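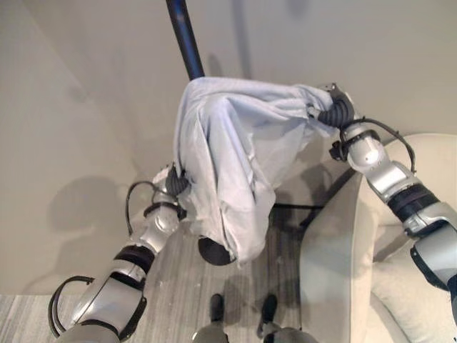 Laundry robot trial paused in Rutcombe after grippers refuse to let go

Aug 6, 2018

Well, it was going so nicely! Regular readers will know I've been a bit soppy about the Clerkon laundry trial (clothes picked up, held out, put somewhere sensible, all the jobs I leave until the chair is buried), so I'm sorry to report that it's been stopped for now. The fault is a small one on paper, but I don't think I'd want it in my own front room until it's sorted.

As far as I can make out, it goes like this. The robot takes hold of a garment with one hand or both, does whatever it's been asked to do, and then opens its fingers. On one run in July it didn't open them. The software was quite sure that it had, and carried on to the next move with a shirt sleeve still pinched tight, and the sleeve tore from cuff to elbow. Someone hit the stop button, the arms froze just as they should, and the fingers stayed shut. They're meant to stay shut on a stop, so that nothing heavy gets dropped on a foot. Fair enough for a saucepan — less clever when the thing being held might be a cardigan with a person in it.

No one was hurt, I should say that straight away. The shirt was a donated one and has gone in the rag bag.

Vilmos Medve has been going through the logs for Clerkon, and he was very patient with me on the phone while I asked him to explain it all twice. There were 1,003 garment pick-ups in the trial before the pause, and he's found 392 where the release took longer than it ought to have done. Most of those were so slight that you'd never have spotted them by watching. Thick, soft fabrics were the worst, he told me, the sort of thing that bunches up between the fingers and springs back, so the sensor thinks the hand is empty or full when it's the other way about.

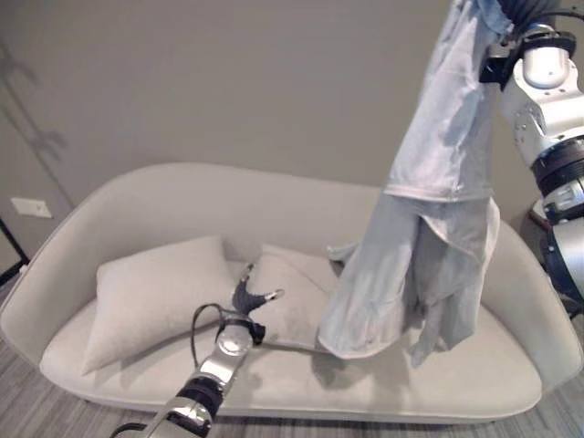
The other half of the trouble is in the Plurkora control software, which was only checking the release once and then moving on. The new version checks again before either arm is allowed to travel, and if it gets two different answers it stops and bleeps at you. There's also going to be a manual release, a proper lever that you can reach with one hand, and I did wonder out loud why there wasn't one already. Vilmos laughed and said he'd wondered the same.

The plan is to repeat 355 of the pick-ups with the new software, starting with the fleeces and jerseys, and only then have people back in the room. I've asked if I can come and watch. I've also asked if they'd like some of my old jumpers to practise on — no answer yet on that one. 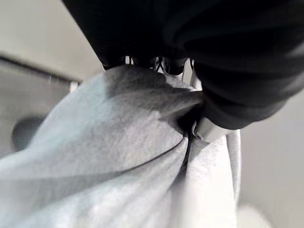

Benedek Sipos thinks the lever should have come before anything else, and wrote to tell me so. His view is that a second software check is welcome, but it's still the same sensor being asked the same question, and he'd like to see the force limit on the fingers turned down as well, even if that means a few more socks on the floor. Clerkon tell me the force limit is being looked at and they'll publish the new figure when the repeat runs are done.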